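4.2 What ends up in the bin

I should say a bit about the objects themselves, because I changed my mind about them more than once. My first plan was to stick to tidy shapes, all blocks and cans, and I'm glad Salamatu Shehu talked me out of it over a long November afternoon. People's odds and ends at home aren't tidy – they're squashy, lopsided and often a bit silly looking. So we went round the house and the shops and ended up with 147 things, and I let 50 of them be soft or oddly shaped.

Each round used a small handful, dropped into a shallow metal bin and left however they landed. I didn't straighten anything, even when it bugged me (it did!). Sloping walls help here, as things tend to slide back towards the floor and you get fewer bits stuck in the corners. The floor does get scuffed, and I never bothered to polish it out. Figure 2 gives an idea of a typical spread.

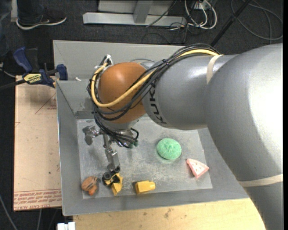
Figure 2. Loose objects in the shallow bin, among them a round mint-green one and a pink wedge.

Wedges were my favourites, I'll admit. They have a flat side and a curved side, so the way they come to rest changes a lot from one drop to the next, and in the Wollon list they got a group of their own. Round things I split by feel, squashy or firm. That left 8 objects I couldn't place anywhere, and they went under "other" – I'll come back to those in Section 5.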